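Filed under: Kitchen Basics > Countertop Sets > Dewulf Breakfast Set

Section 2. Setting out the counter

Read this section before you plug in the toaster. The Dewulf set is meant to stay out on the counter, with the pieces you reach for least at the back.

1. Wipe the countertop and let it dry.

2. Stand the toaster near the outlet, with the control knob facing you. Keep the cord clear of the front edge.

3. Line up the bowls beside the toaster, green first, then pink. Leave a small gap so they lift out easily.

4. Put the saucepan at the other end of the row, lid on.
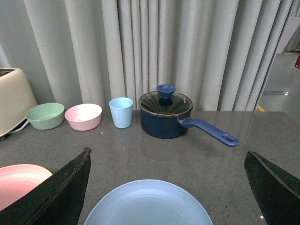
5. Lay the plates along the front of the counter, where the food will be served.

NOTE: If you bought the Punetti pan separately, check that its lid seats flat before you use it with this set. Replacement lids are ordered under part 1854.

6. Put one slice of bread in a slot and press the lever all the way down. For the first use, start at a low setting and turn the knob up a little at a time.

CAUTION: Never reach into a slot with a fork or knife. Unplug the toaster and let it cool first.

CAUTION: Curtains can catch fire. Move any fabric well away from the toaster before switching it on – tie it back if you have to.

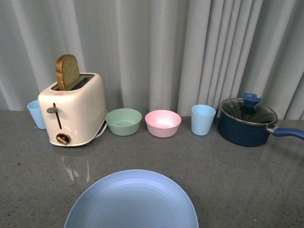 Can the bowls and cups go on the bottom rack of the dishwasher?

Use the top rack only, and skip the heated dry cycle. Hand washing in warm water keeps the colors longer.

7. Empty the crumb tray every Tuesday, or after 8 uses if you toast a lot. Let the toaster cool before you slide the tray out.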